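Entry age for the youth motocross class at Farnley

Posted by Delyth Lougher

My daughter turns 12 in January and rides an 81cc bike at practice days. She wants to enter the winter rounds at Farnley. The club page lists a junior class but gives no age cut-off. Is it her age on the day, or at the start of the season? And does she need a licence for a single round?

Nerys Pritchard
Age on the day of the first round. She can get a day licence at signing-on, bring her birth certificate.

Nia Sayce
Check with the club before you pay. When mine rode there the entry fee was 55 pounds and you didn't get it back if the bike was in the wrong class.

Haf Meredith
Nerys is right about the age. Two more things.

Noise test is at the gate and they do turn people away.

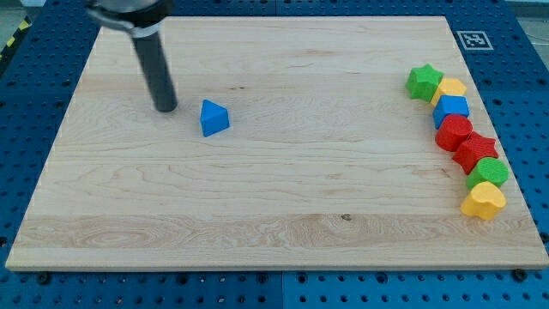

Walk the track with her before practice, the tabletop after the second bend most of all. New riders roll off too early and land on the flat. I showed Lleucu with a block like the blue one on the board, a three-sided wedge: up one face, over the edge, down the other. A tabletop is the same with the point sliced off. She rode number 114 that year and cleared it by round 3.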